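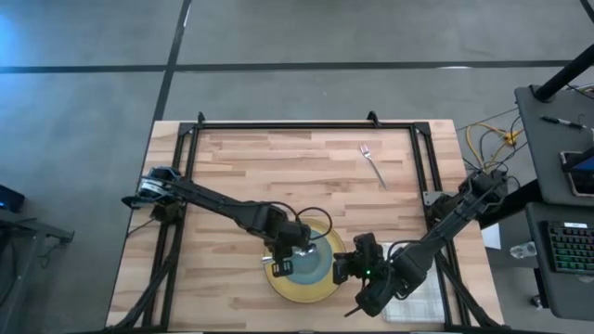

Which member of the surface crew dies last in Divow?

The radio operator. The cook goes down the shaft first, and the radio operator is pulled in after him when the cable runs out.

Wednesday, late afternoon
Entered by: the continuity desk

So that is the answer, and it took most of a working day to get to it. The film itself seems unsure. Anyone who watches the theatrical cut will come away thinking the cook is last, mostly because he gets the longer scream. The scream carries on over the exterior shot of the Mäkelä station and then over a wide shot of snow, by which point the radio operator has been dead for a while and gets no sound at all.

Method, for whoever picks this up next. I ran the theatrical cut and the Fasmont disc side by side with the sound off, then the theatrical cut alone with the sound on, then the Fasmont disc again while eating lunch. I do not recommend the lunch part. The shaft sequence is the same footage in both, but Fasmont moves the cable shot ahead of the reaction shot, and that is the whole argument people have been having on the boards since the disc came out.

The slates should settle it. Slate 442 is the cable going taut with the radio operator's glove on it. The cook's fall was shot earlier and has a lower number. I know slate order isn't story order. I've said so in this notebook before, in capitals. But the shooting script has the two scenes in the same order too, and the glove is on a cable that already has the cook's harness hanging off it. You can't have the harness there if he's still up top making soup.

Surface crew as of today, 4 people, in order of death:

- the medic (tent, off screen, one boot shown)
- the second driller (creature, on screen, a great deal shown)
- the cook (shaft)
- the radio operator (shaft, by way of cable)

The old list had the second driller ahead of the medic. Whoever wrote it was going by screen time, and the medic's boot does turn up late. The boot has snow on it, though, and plenty of it, and it isn't snowing when the driller goes. I have moved the medic to the top and will take the complaints as they come.

Still open: what the creature is supposed to be doing on the surface at all. The briefing scene says it can't leave the lower chamber. Then it leaves the lower chamber. The Tekgate man at the briefing has a line that might cover this ("not in its present form"), but he says it while turning away from the microphone and the subtitles on the disc give it as "not in the present farm." I've left both readings in the notes. One of them opens up a much stranger movie.

Also open: the mercenaries. The Tekgate contract team gets listed in half the guides as surface crew. They aren't, they go down with the main party, and all but 2 of them are dead before the shaft matters. I have given them their own page. It's short. They had matching jackets and very few lines, and one of them is credited as "Large Contractor," which I suppose is a living.

Mistakes of my own, found today:

The page for the station said the generator fails before the medic goes missing. Wrong way around. The lights in the mess are on when the empty bunk is found. Fixed.

I had the flare down as red. It is red in the theatrical cut and orange on the Fasmont disc, where everything else is orange too, including the ice. I've written "flare" and left it at that.

I credited the cook with the line about the dogs. There are no dogs in this film. I can't work out what I was watching.

To do before February: check the television version, if anyone still has a tape of it that plays. It's supposed to lose the driller's death completely, so that he is simply absent from dinner onward. I'd also like a clean look at the end credits, where the surface crew is listed in an order that matches neither cut nor the script. The radio operator is billed under the helicopter.

Next session starts with the tunnel scenes. I have bought more coffee. The tunnel scenes are very dark and most of the cast is wearing the same hood.

2 comments | Share this entry

We use cookies to remember your reading preferences. By continuing to browse you accept our cookie policy.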